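4. The Shared-Workshop Build

4.1 Starting point

The design in Section 3 was drawn up with a university lab in mind, and we were keen to find out how much of it would survive in a place where people also mend bicycles. The workshop in Rastitz gave us a corner, a socket and a great deal of goodwill. Everything described in this section was put together there in evenings and at weekends during May, mostly by Ksawery Ostrowski and Lucinda Pettigrew, with Jenő Csizmadia doing the wiring and Booker Halvorsen the software.

We call the build Hesari. It is a two-arm table-top setup, with both arms reaching in over a shared white work surface and a dark background behind. The arms hang over the work from above, which leaves the front of the table free for whoever is laying out the objects. We had first tried bolting them to the table itself and spent a miserable fortnight chasing wobble: each time one arm stopped sharply, the other one's fingertips shook. Moving the weight off the table cured nearly all of it in one afternoon, and we would urge anyone copying this build to begin there.

The frame went together with hand tools. The only parts we had made elsewhere were the two shoulder plates, cut by Szabo, a small metal shop two streets away, from a drawing that Ksawery did on squared paper. They fitted first time, to general delight.

4.2 Choosing the objects

We wanted things that a visitor could name at once and that would give the fingers something different to do each time. Members were asked to bring in whatever they could spare. What we kept is a mixed bag of toys, kitchen bits and small containers: a red plastic cup to stand utensils in, a wooden box with a red panel, and a little red-orange cup with a curved metal handle that became the favourite of the whole group. Its handle stands up in a loop, and the wide base spreads out at the bottom, so there are at least two sensible ways to take hold of it. One is to close on the body of the cup, coming in with the fingers well open on both sides. The other is to go for the loop.

Closing on the body was the more forgiving of the two. The loop is thin, and a small sideways error means that the fingers shut on air. Lucinda found that she could teach the body grasp to a newcomer within minutes, while the loop took most of an evening and a pot of tea. The wrist view helps enormously in both cases, as both fingers and the object between them can be watched right up to the moment of closing (Section 5.2 returns to this).
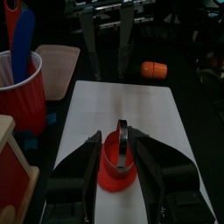
4.3 Sharing the space between two arms

Two arms over one small table will meet sooner or later. Our first rule was a plain line down the middle, with each arm kept to its own half. It was safe and terribly dull, and it ruled out the very tasks that had made us want a second arm. We replaced it with a softer rule: both arms may enter the middle, but only one may move quickly there, and the other must slow down or wait. Booker wrote this as a short add-on to Produm, the scheduling program that Darnell Abernathy had built for an earlier project of ours, and it has run ever since without a single change to the main code.

The change in what we could try was wonderful. The arms can now cross while a gripper works low down at the wooden box. Reaching into the box is the hardest regular task we set, because the frame leaves little room for the fingers and the top rail is easy to knock. It also asks for patience from the person driving. Figure 4 gives a fair idea of how close together everything is when a gripper is down at the red panel, with the cup of utensils standing next to it and a metal pail further along.

We recorded 300 attempts under the plain line and 400 under the softer rule. The two sets aren't directly comparable, as the second includes tasks that the first could never have allowed, and we report them separately in Section 6. What we can say here is that the drivers much preferred the second arrangement. Several of them asked to stay on after their turn.

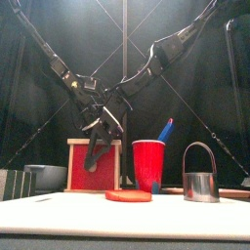 Figure 4. The two arms crossing above the table, with a gripper at the red panel of the wooden box. The red cup and the metal pail stand to the right.

4.4 Practical notes for other builders

Put the cables in before the arms go up. We did it the other way round and Jenő had to work at full stretch for two evenings. Label both ends of everything.

A plain white surface makes life easier for the cameras and for people. Small objects show up well on it, and it wipes clean. We tried a patterned cloth for a week and went back.

Let people handle the objects before they drive. In all, 14 workshop members took a turn at the controls, most of them with no background in robotics, and those who had first picked up the cup in their own hands tended to choose a better line of approach. We did not measure this and would love to see somebody do so.

Drawings and the parts list were last revised on 7 Jun 2024. The shoulder plates are the one item that may need adapting, and Ksawery has added a second version with slotted holes for frames that differ from ours.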